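About Tultley

Tultley is a small cooking school on Stevens Street in Dukance. We teach adults to cook dinner. We also run a Tuesday evening class for people who have been told for years that they need to change how they eat and would like to know which parts of that are worth listening to.

We started because we were tired of food advice. Between us we had paid for three meal plans, a juicer, a course on eating for your body type and a great many jars. Most of it is still in a cupboard at the school. We came out of it able to recite a lot of rules and unable to make a decent pot of lentils, and we suspected we had company.

What we teach

The basic course runs for 6 weeks. You learn to use a knife, cook an onion properly, roast a tray of vegetables, make rice, handle a chicken and put together a soup from what is in the fridge. There is nothing secret in it. Your grandmother may have known all of it, or she may have been a terrible cook, as one of ours was. We don't hold with the idea that everybody used to eat beautifully until supermarkets came along.

We keep the class to 20 people. We have been advised more than once to go bigger and put the lessons online, and we may yet be proved wrong about this, but so far we haven't seen a video tell anyone that their pan is too cold.

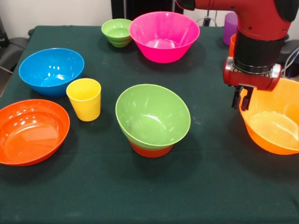 Bowls and cups in plenty of colors, on the green cloth.

The Tuesday class is different. We take one claim a week and look at what is behind it. Does a smaller plate make you eat less? Is breakfast important, and who first said so? Do you need eight glasses of water? Some of these hold up better than we expected. The plate one bothered us for a long time. It gets repeated everywhere with great confidence, and when we sat down to read what we could find, the results pointed in several directions. We now tell people to use whatever plate they like and put a sensible dinner on it. If a smaller one helps you, good. We won't sell you one.

We apply the same treatment to ourselves. For a while this page said that our students "save money and feel better." Then somebody asked how we knew, and we didn't. So we took it down and sent out a survey. We got 300 answers from the 1,769 people who had taken a course with us by then, and the people who answer a cooking school's survey are probably the people who liked the cooking school. Most of them said they cook more often. That is as far as we're willing to go.

What we don't do

We don't do detoxes, resets or cleanses. We don't diagnose anything or treat anything, and if you have a medical condition you should be talking to someone with the right training before you talk to us. We don't use the word "superfood" except to complain about it. Certificates are available if your employer wants one, but they only say that you turned up.

We have no sponsors. A company called Zedeo once offered to supply every class with its powdered vegetable blend in return for a mention in the handouts. We asked what the powder did that a carrot didn't, and the answer ran to four pages without getting to the carrot. We said no.
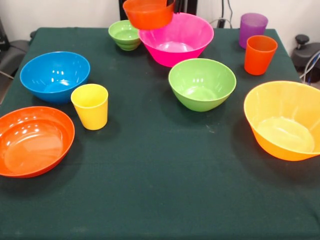
Money is a fair thing to ask about, so: course fees pay the rent, the teachers and the groceries. In a good season there is a little left over, and it goes into discounted places. You don't have to prove anything to get one. Write and ask. We were warned that people would take advantage of this, and perhaps a few have, but checking up on them would cost us more than it saved.

Our next basic course starts in October. Bring an apron and a container for leftovers. Knives are provided, and they are sharper than the ones you have at home, so please don't skip the first session. If you want to sit in on a Tuesday class before paying for anything, come along and stand at the back. You're welcome to argue.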